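Closing a straight cut: notes for the evening talk
Eliseo Bautista, Triststead Hall

Say hi. Water's on the side table, and the handout has all the pictures if you can't see the screen. Ask who sews at home (hands up, there are always loads!) and tell them they're already halfway to following this.

Start with the needle. It's curved, it's small, and I still get fussy about how it sits before it goes anywhere near an edge. You want the point meeting the tissue square on, then you roll through and let the curve do the work. If you shove, you tear. Pause on this one, let people look. 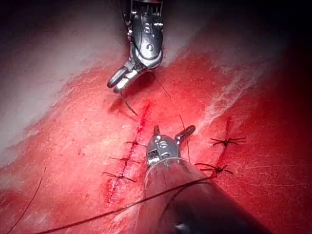

Lozano wrote back after the October run of this talk that I rush the needle part, and that quilters would like to hear how deep the bite goes and how far from the edge you start. Fair point, so slow down here! Same distance on both sides, same depth on both sides. Draw it on the flip chart, fat marker.

Then bringing the tips in together. One side holds while the other side gets ready, and they swap over and over. I love this bit, it's like passing a spoon back and forth over a very small bowl. 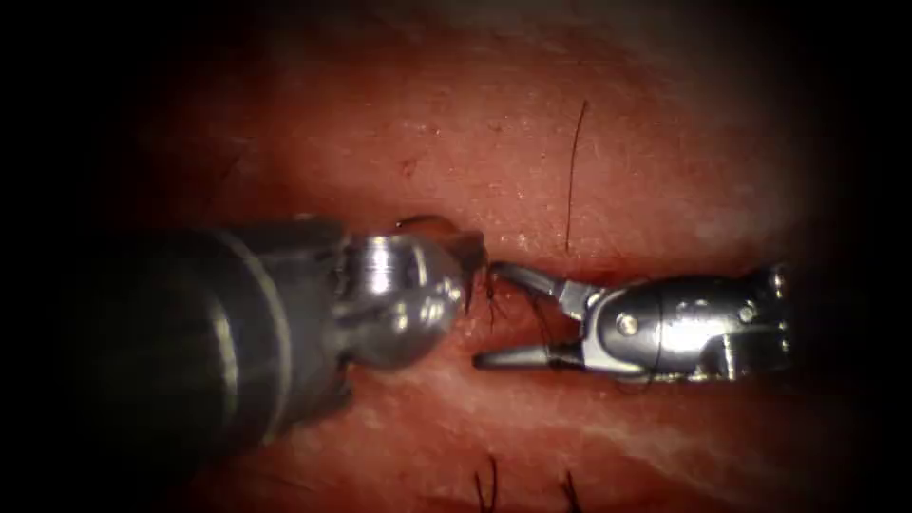 PART TWO: THREAD AND KNOTS

Okay, thread. It goes wherever it likes. Keep the loop loose and out where you can see it, and don't yank the tail. Pull until the edges touch and then stop. Too tight and the skin bunches up like a bad hem (hold up the dish towel I hemmed in Brelport, get the laugh, move on).
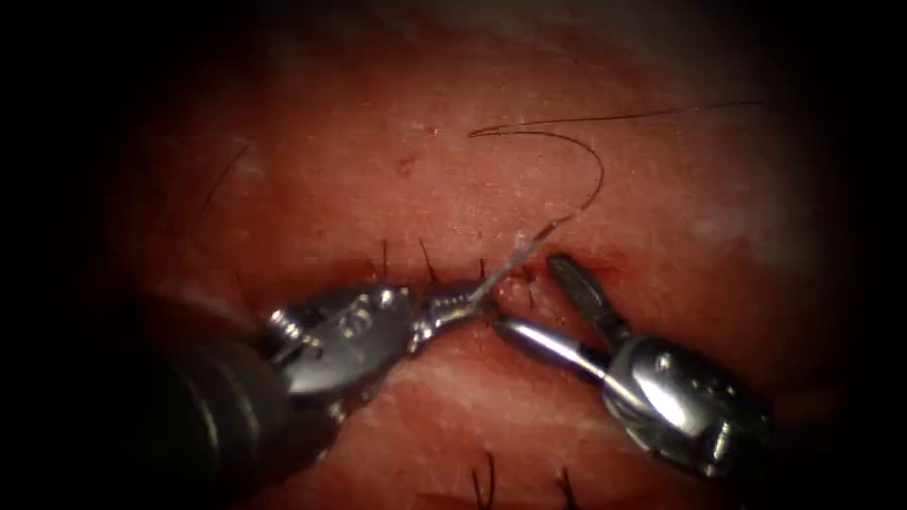
Thread in the left jaws, loop lying on the pad.

Now the row. Interrupted stitches means each one gets its own knot, so if one gives up the others carry on. Slower than a running stitch, and I'd still pick it for a beginner every time. Space them evenly, trim the tails short, leave enough that the knot can't slip.
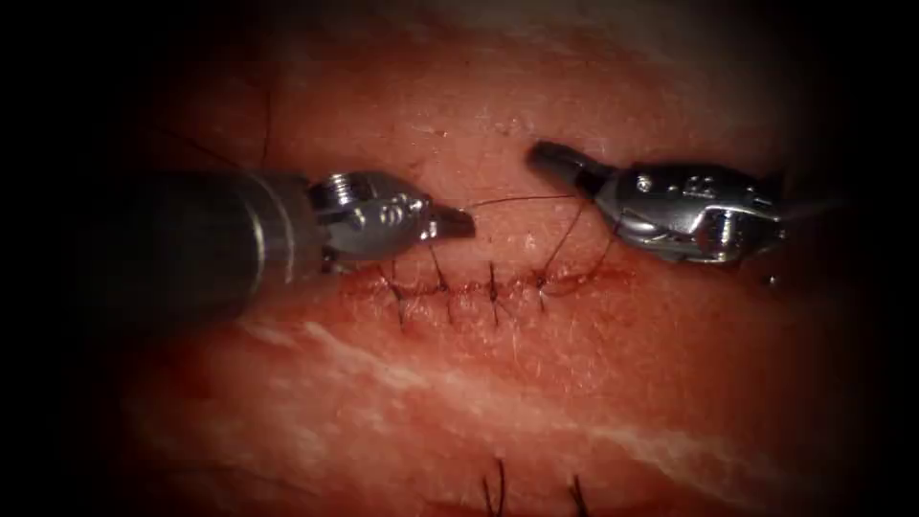
Four interrupted stitches across the closed incision.

Questions, up to 58 minutes in total and then we stack the chairs. Practice thread is in the Kiltevgate box by the door, take a length home.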